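Stopped at pick 201

The overnight run was meant to do 562 picks. It stopped at 201 with a force fault on the wrist, and the log shows the same fault clearing itself 30 times before that. I should have set it to halt on the first one. The retry setting has been in there since August and I had forgotten it.

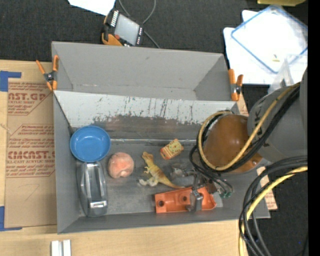

My first guess was the gripper, and I was wrong. The fault came up only on picks near the slope, where the arm goes in low and leans over to one side. The panel is badly scraped down its middle and right, with a ragged edge where the pale surface ends. I now think the fingertips were catching there — the height in the Varovari config was 55 mm, measured on the old bin.

Nassoro Mfinanga has asked for a keep-out zone over the whole panel, and I've added it. Retries are off. The next run will be at half speed with one of us in the room.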